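# Chapter 3: Folding, and What Comes Before It

I learned to fold laundry badly. For most of my twenties my method was to carry everything from the dryer to the bed, look at it, and go do something else. By bedtime the pile moved to a chair. By morning I was pulling a shirt out of the middle of it and telling myself the wrinkles would drop out on the walk to work (they did not, and I worked at a hotel, so people noticed).

The hotel was in Radevham, a mid-sized place with a laundry in the basement, and it's where I finally got taught. My first week on the linen side I was handed a stack of pillowcases and told to fold until lunch. I folded until lunch. Then the whole stack was shaken out in front of me and I folded it again until three. I was furious, and I've folded pillowcases the same way ever since!

You've already met sorting and washing in the first 2 chapters, and if you did the stain work at the end of Chapter 2 you probably have a basket of clean, slightly sad test cloths sitting somewhere. Keep them. We're going to use them here.

## What this chapter covers

By the time you finish, you should be able to

- flatten a crumpled piece so that it lies square before the first fold
- find the straight edges on a piece that doesn't seem to have any
- fold towels, pillowcases and plain cloths to a set width
- tell which pieces shouldn't be folded at all, and hang or roll them

Fitted sheets get Chapter 4 all to themselves. I know. Be patient.

## Why we start with a crumpled cloth

Most books on housekeeping start the folding chapter with a nice flat towel. I used to teach it that way too, at the evening course I ran in Stotine, and every June I'd watch the same thing happen. People folded the flat towel beautifully. Then they went home, tipped out a real load, and everything they'd practiced fell apart at the first step, which was the one I had skipped. A load of laundry arrives in lumps. Half the work is getting from the lump to something with four corners.

So in this book the lump comes first. When I'm standing at the table, I do it in this order:

1. Pick the piece up by any edge and let it hang. Give it one good shake, down and away from you.
2. Run your hands along the edge until you hit a corner. Hold on to it.
3. Follow the same edge to the next corner, and now you've got a whole side between your hands.
4. Lay that side down along the far edge of the table and pull the rest toward you.
5. Smooth from the middle outward with a flat palm.

Step 3 is where beginners lose the thread. They grab a second corner by guessing, it's the diagonal one, and the cloth goes down as a twisted diamond. If that happens, don't fight it on the table. Pick it up and start over from the shake.

Small cloths are harder than you'd think, by the way. A bath towel is heavy enough to hang straight and show you where it wants to go. A light cloth just sort of sulks in your hand, and when you put it down it keeps every fold it had before. I always practice with light ones for this reason, and so should you.
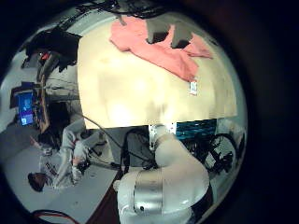

*Figure 3.1. A crumpled pink cloth on a cream tabletop. Note the irregular folds and the ends running out to either side.*

Take a good look at those folds before you read on, and try to decide which end you would pick up first. My own habit is to go for whichever end is lying farthest out, as it's usually the easiest to get hold of cleanly. You may land on a corner right away or you may land halfway down a side. Either is fine — you've got an edge, and an edge will always take you to a corner if you follow it.

## A word about your table

Any table will do if it's clean and wider than the thing you're folding. I like a pale top for dark or bright laundry, as the edges show up well against it, and I throw a dark bedspread over mine when I'm doing whites. Height matters more than people expect. If you're bent over, your back will quit long before the basket is empty. Put the table up on blocks, or fold on the kitchen counter, and take your watch off so it doesn't snag.

## Before you go on

Get out your practice cloths and do the five steps above with each one, without folding anything yet. Just lump to flat, lump to flat. Write down in your notebook which step gave you trouble. Then crumple them all up again (enjoy that part) and do it with your eyes closed from step 2 to step 3. Your fingers find a hem much faster when you aren't looking for it.

In Section 3.1 we'll make the first fold, the one I call the book fold, and get it to line up.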